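Der Edico braucht eine Stunde am Tag, sagt er

Wer bei Troltar anruft, landet oft direkt beim Gründer, und so war es auch bei uns. Eigentlich wollte er nur kurz über die neue VR-Brille Edico reden - es wurde dann doch ein langer Nachmittag mit viel Kaffee.

"Wir haben mit 3 Leuten angefangen, und die Brille wog 800 Gramm, die hat wirklich niemand freiwillig aufgesetzt!", erzählt er und lacht. Inzwischen üben 200 Lehrlinge damit, die meisten in Pornomham, wo die Berufsschule gleich mitgemacht hat.

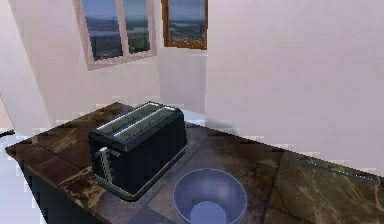
Toaster auf der Arbeitsplatte in einer simulierten Küche.

Ob das nun der Durchbruch ist? Da wird er vorsichtig. "Fragen Sie mich in 10 Jahren noch mal", meint er. Wichtiger sei ihm, dass die Leute gern wiederkommen und dass ihnen nicht schlecht wird, daran habe man den ganzen Winter gearbeitet.

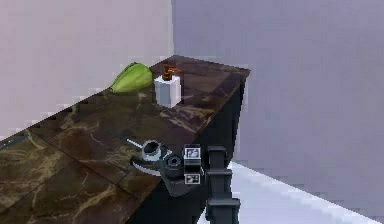 Bei Tuhiwai, wo man die Brille seit September ausleiht, sieht man es nüchterner: Der Preis müsse runter, sonst bleibe sie im Schrank. "Da haben sie ja recht", sagt er und schenkt noch einmal nach.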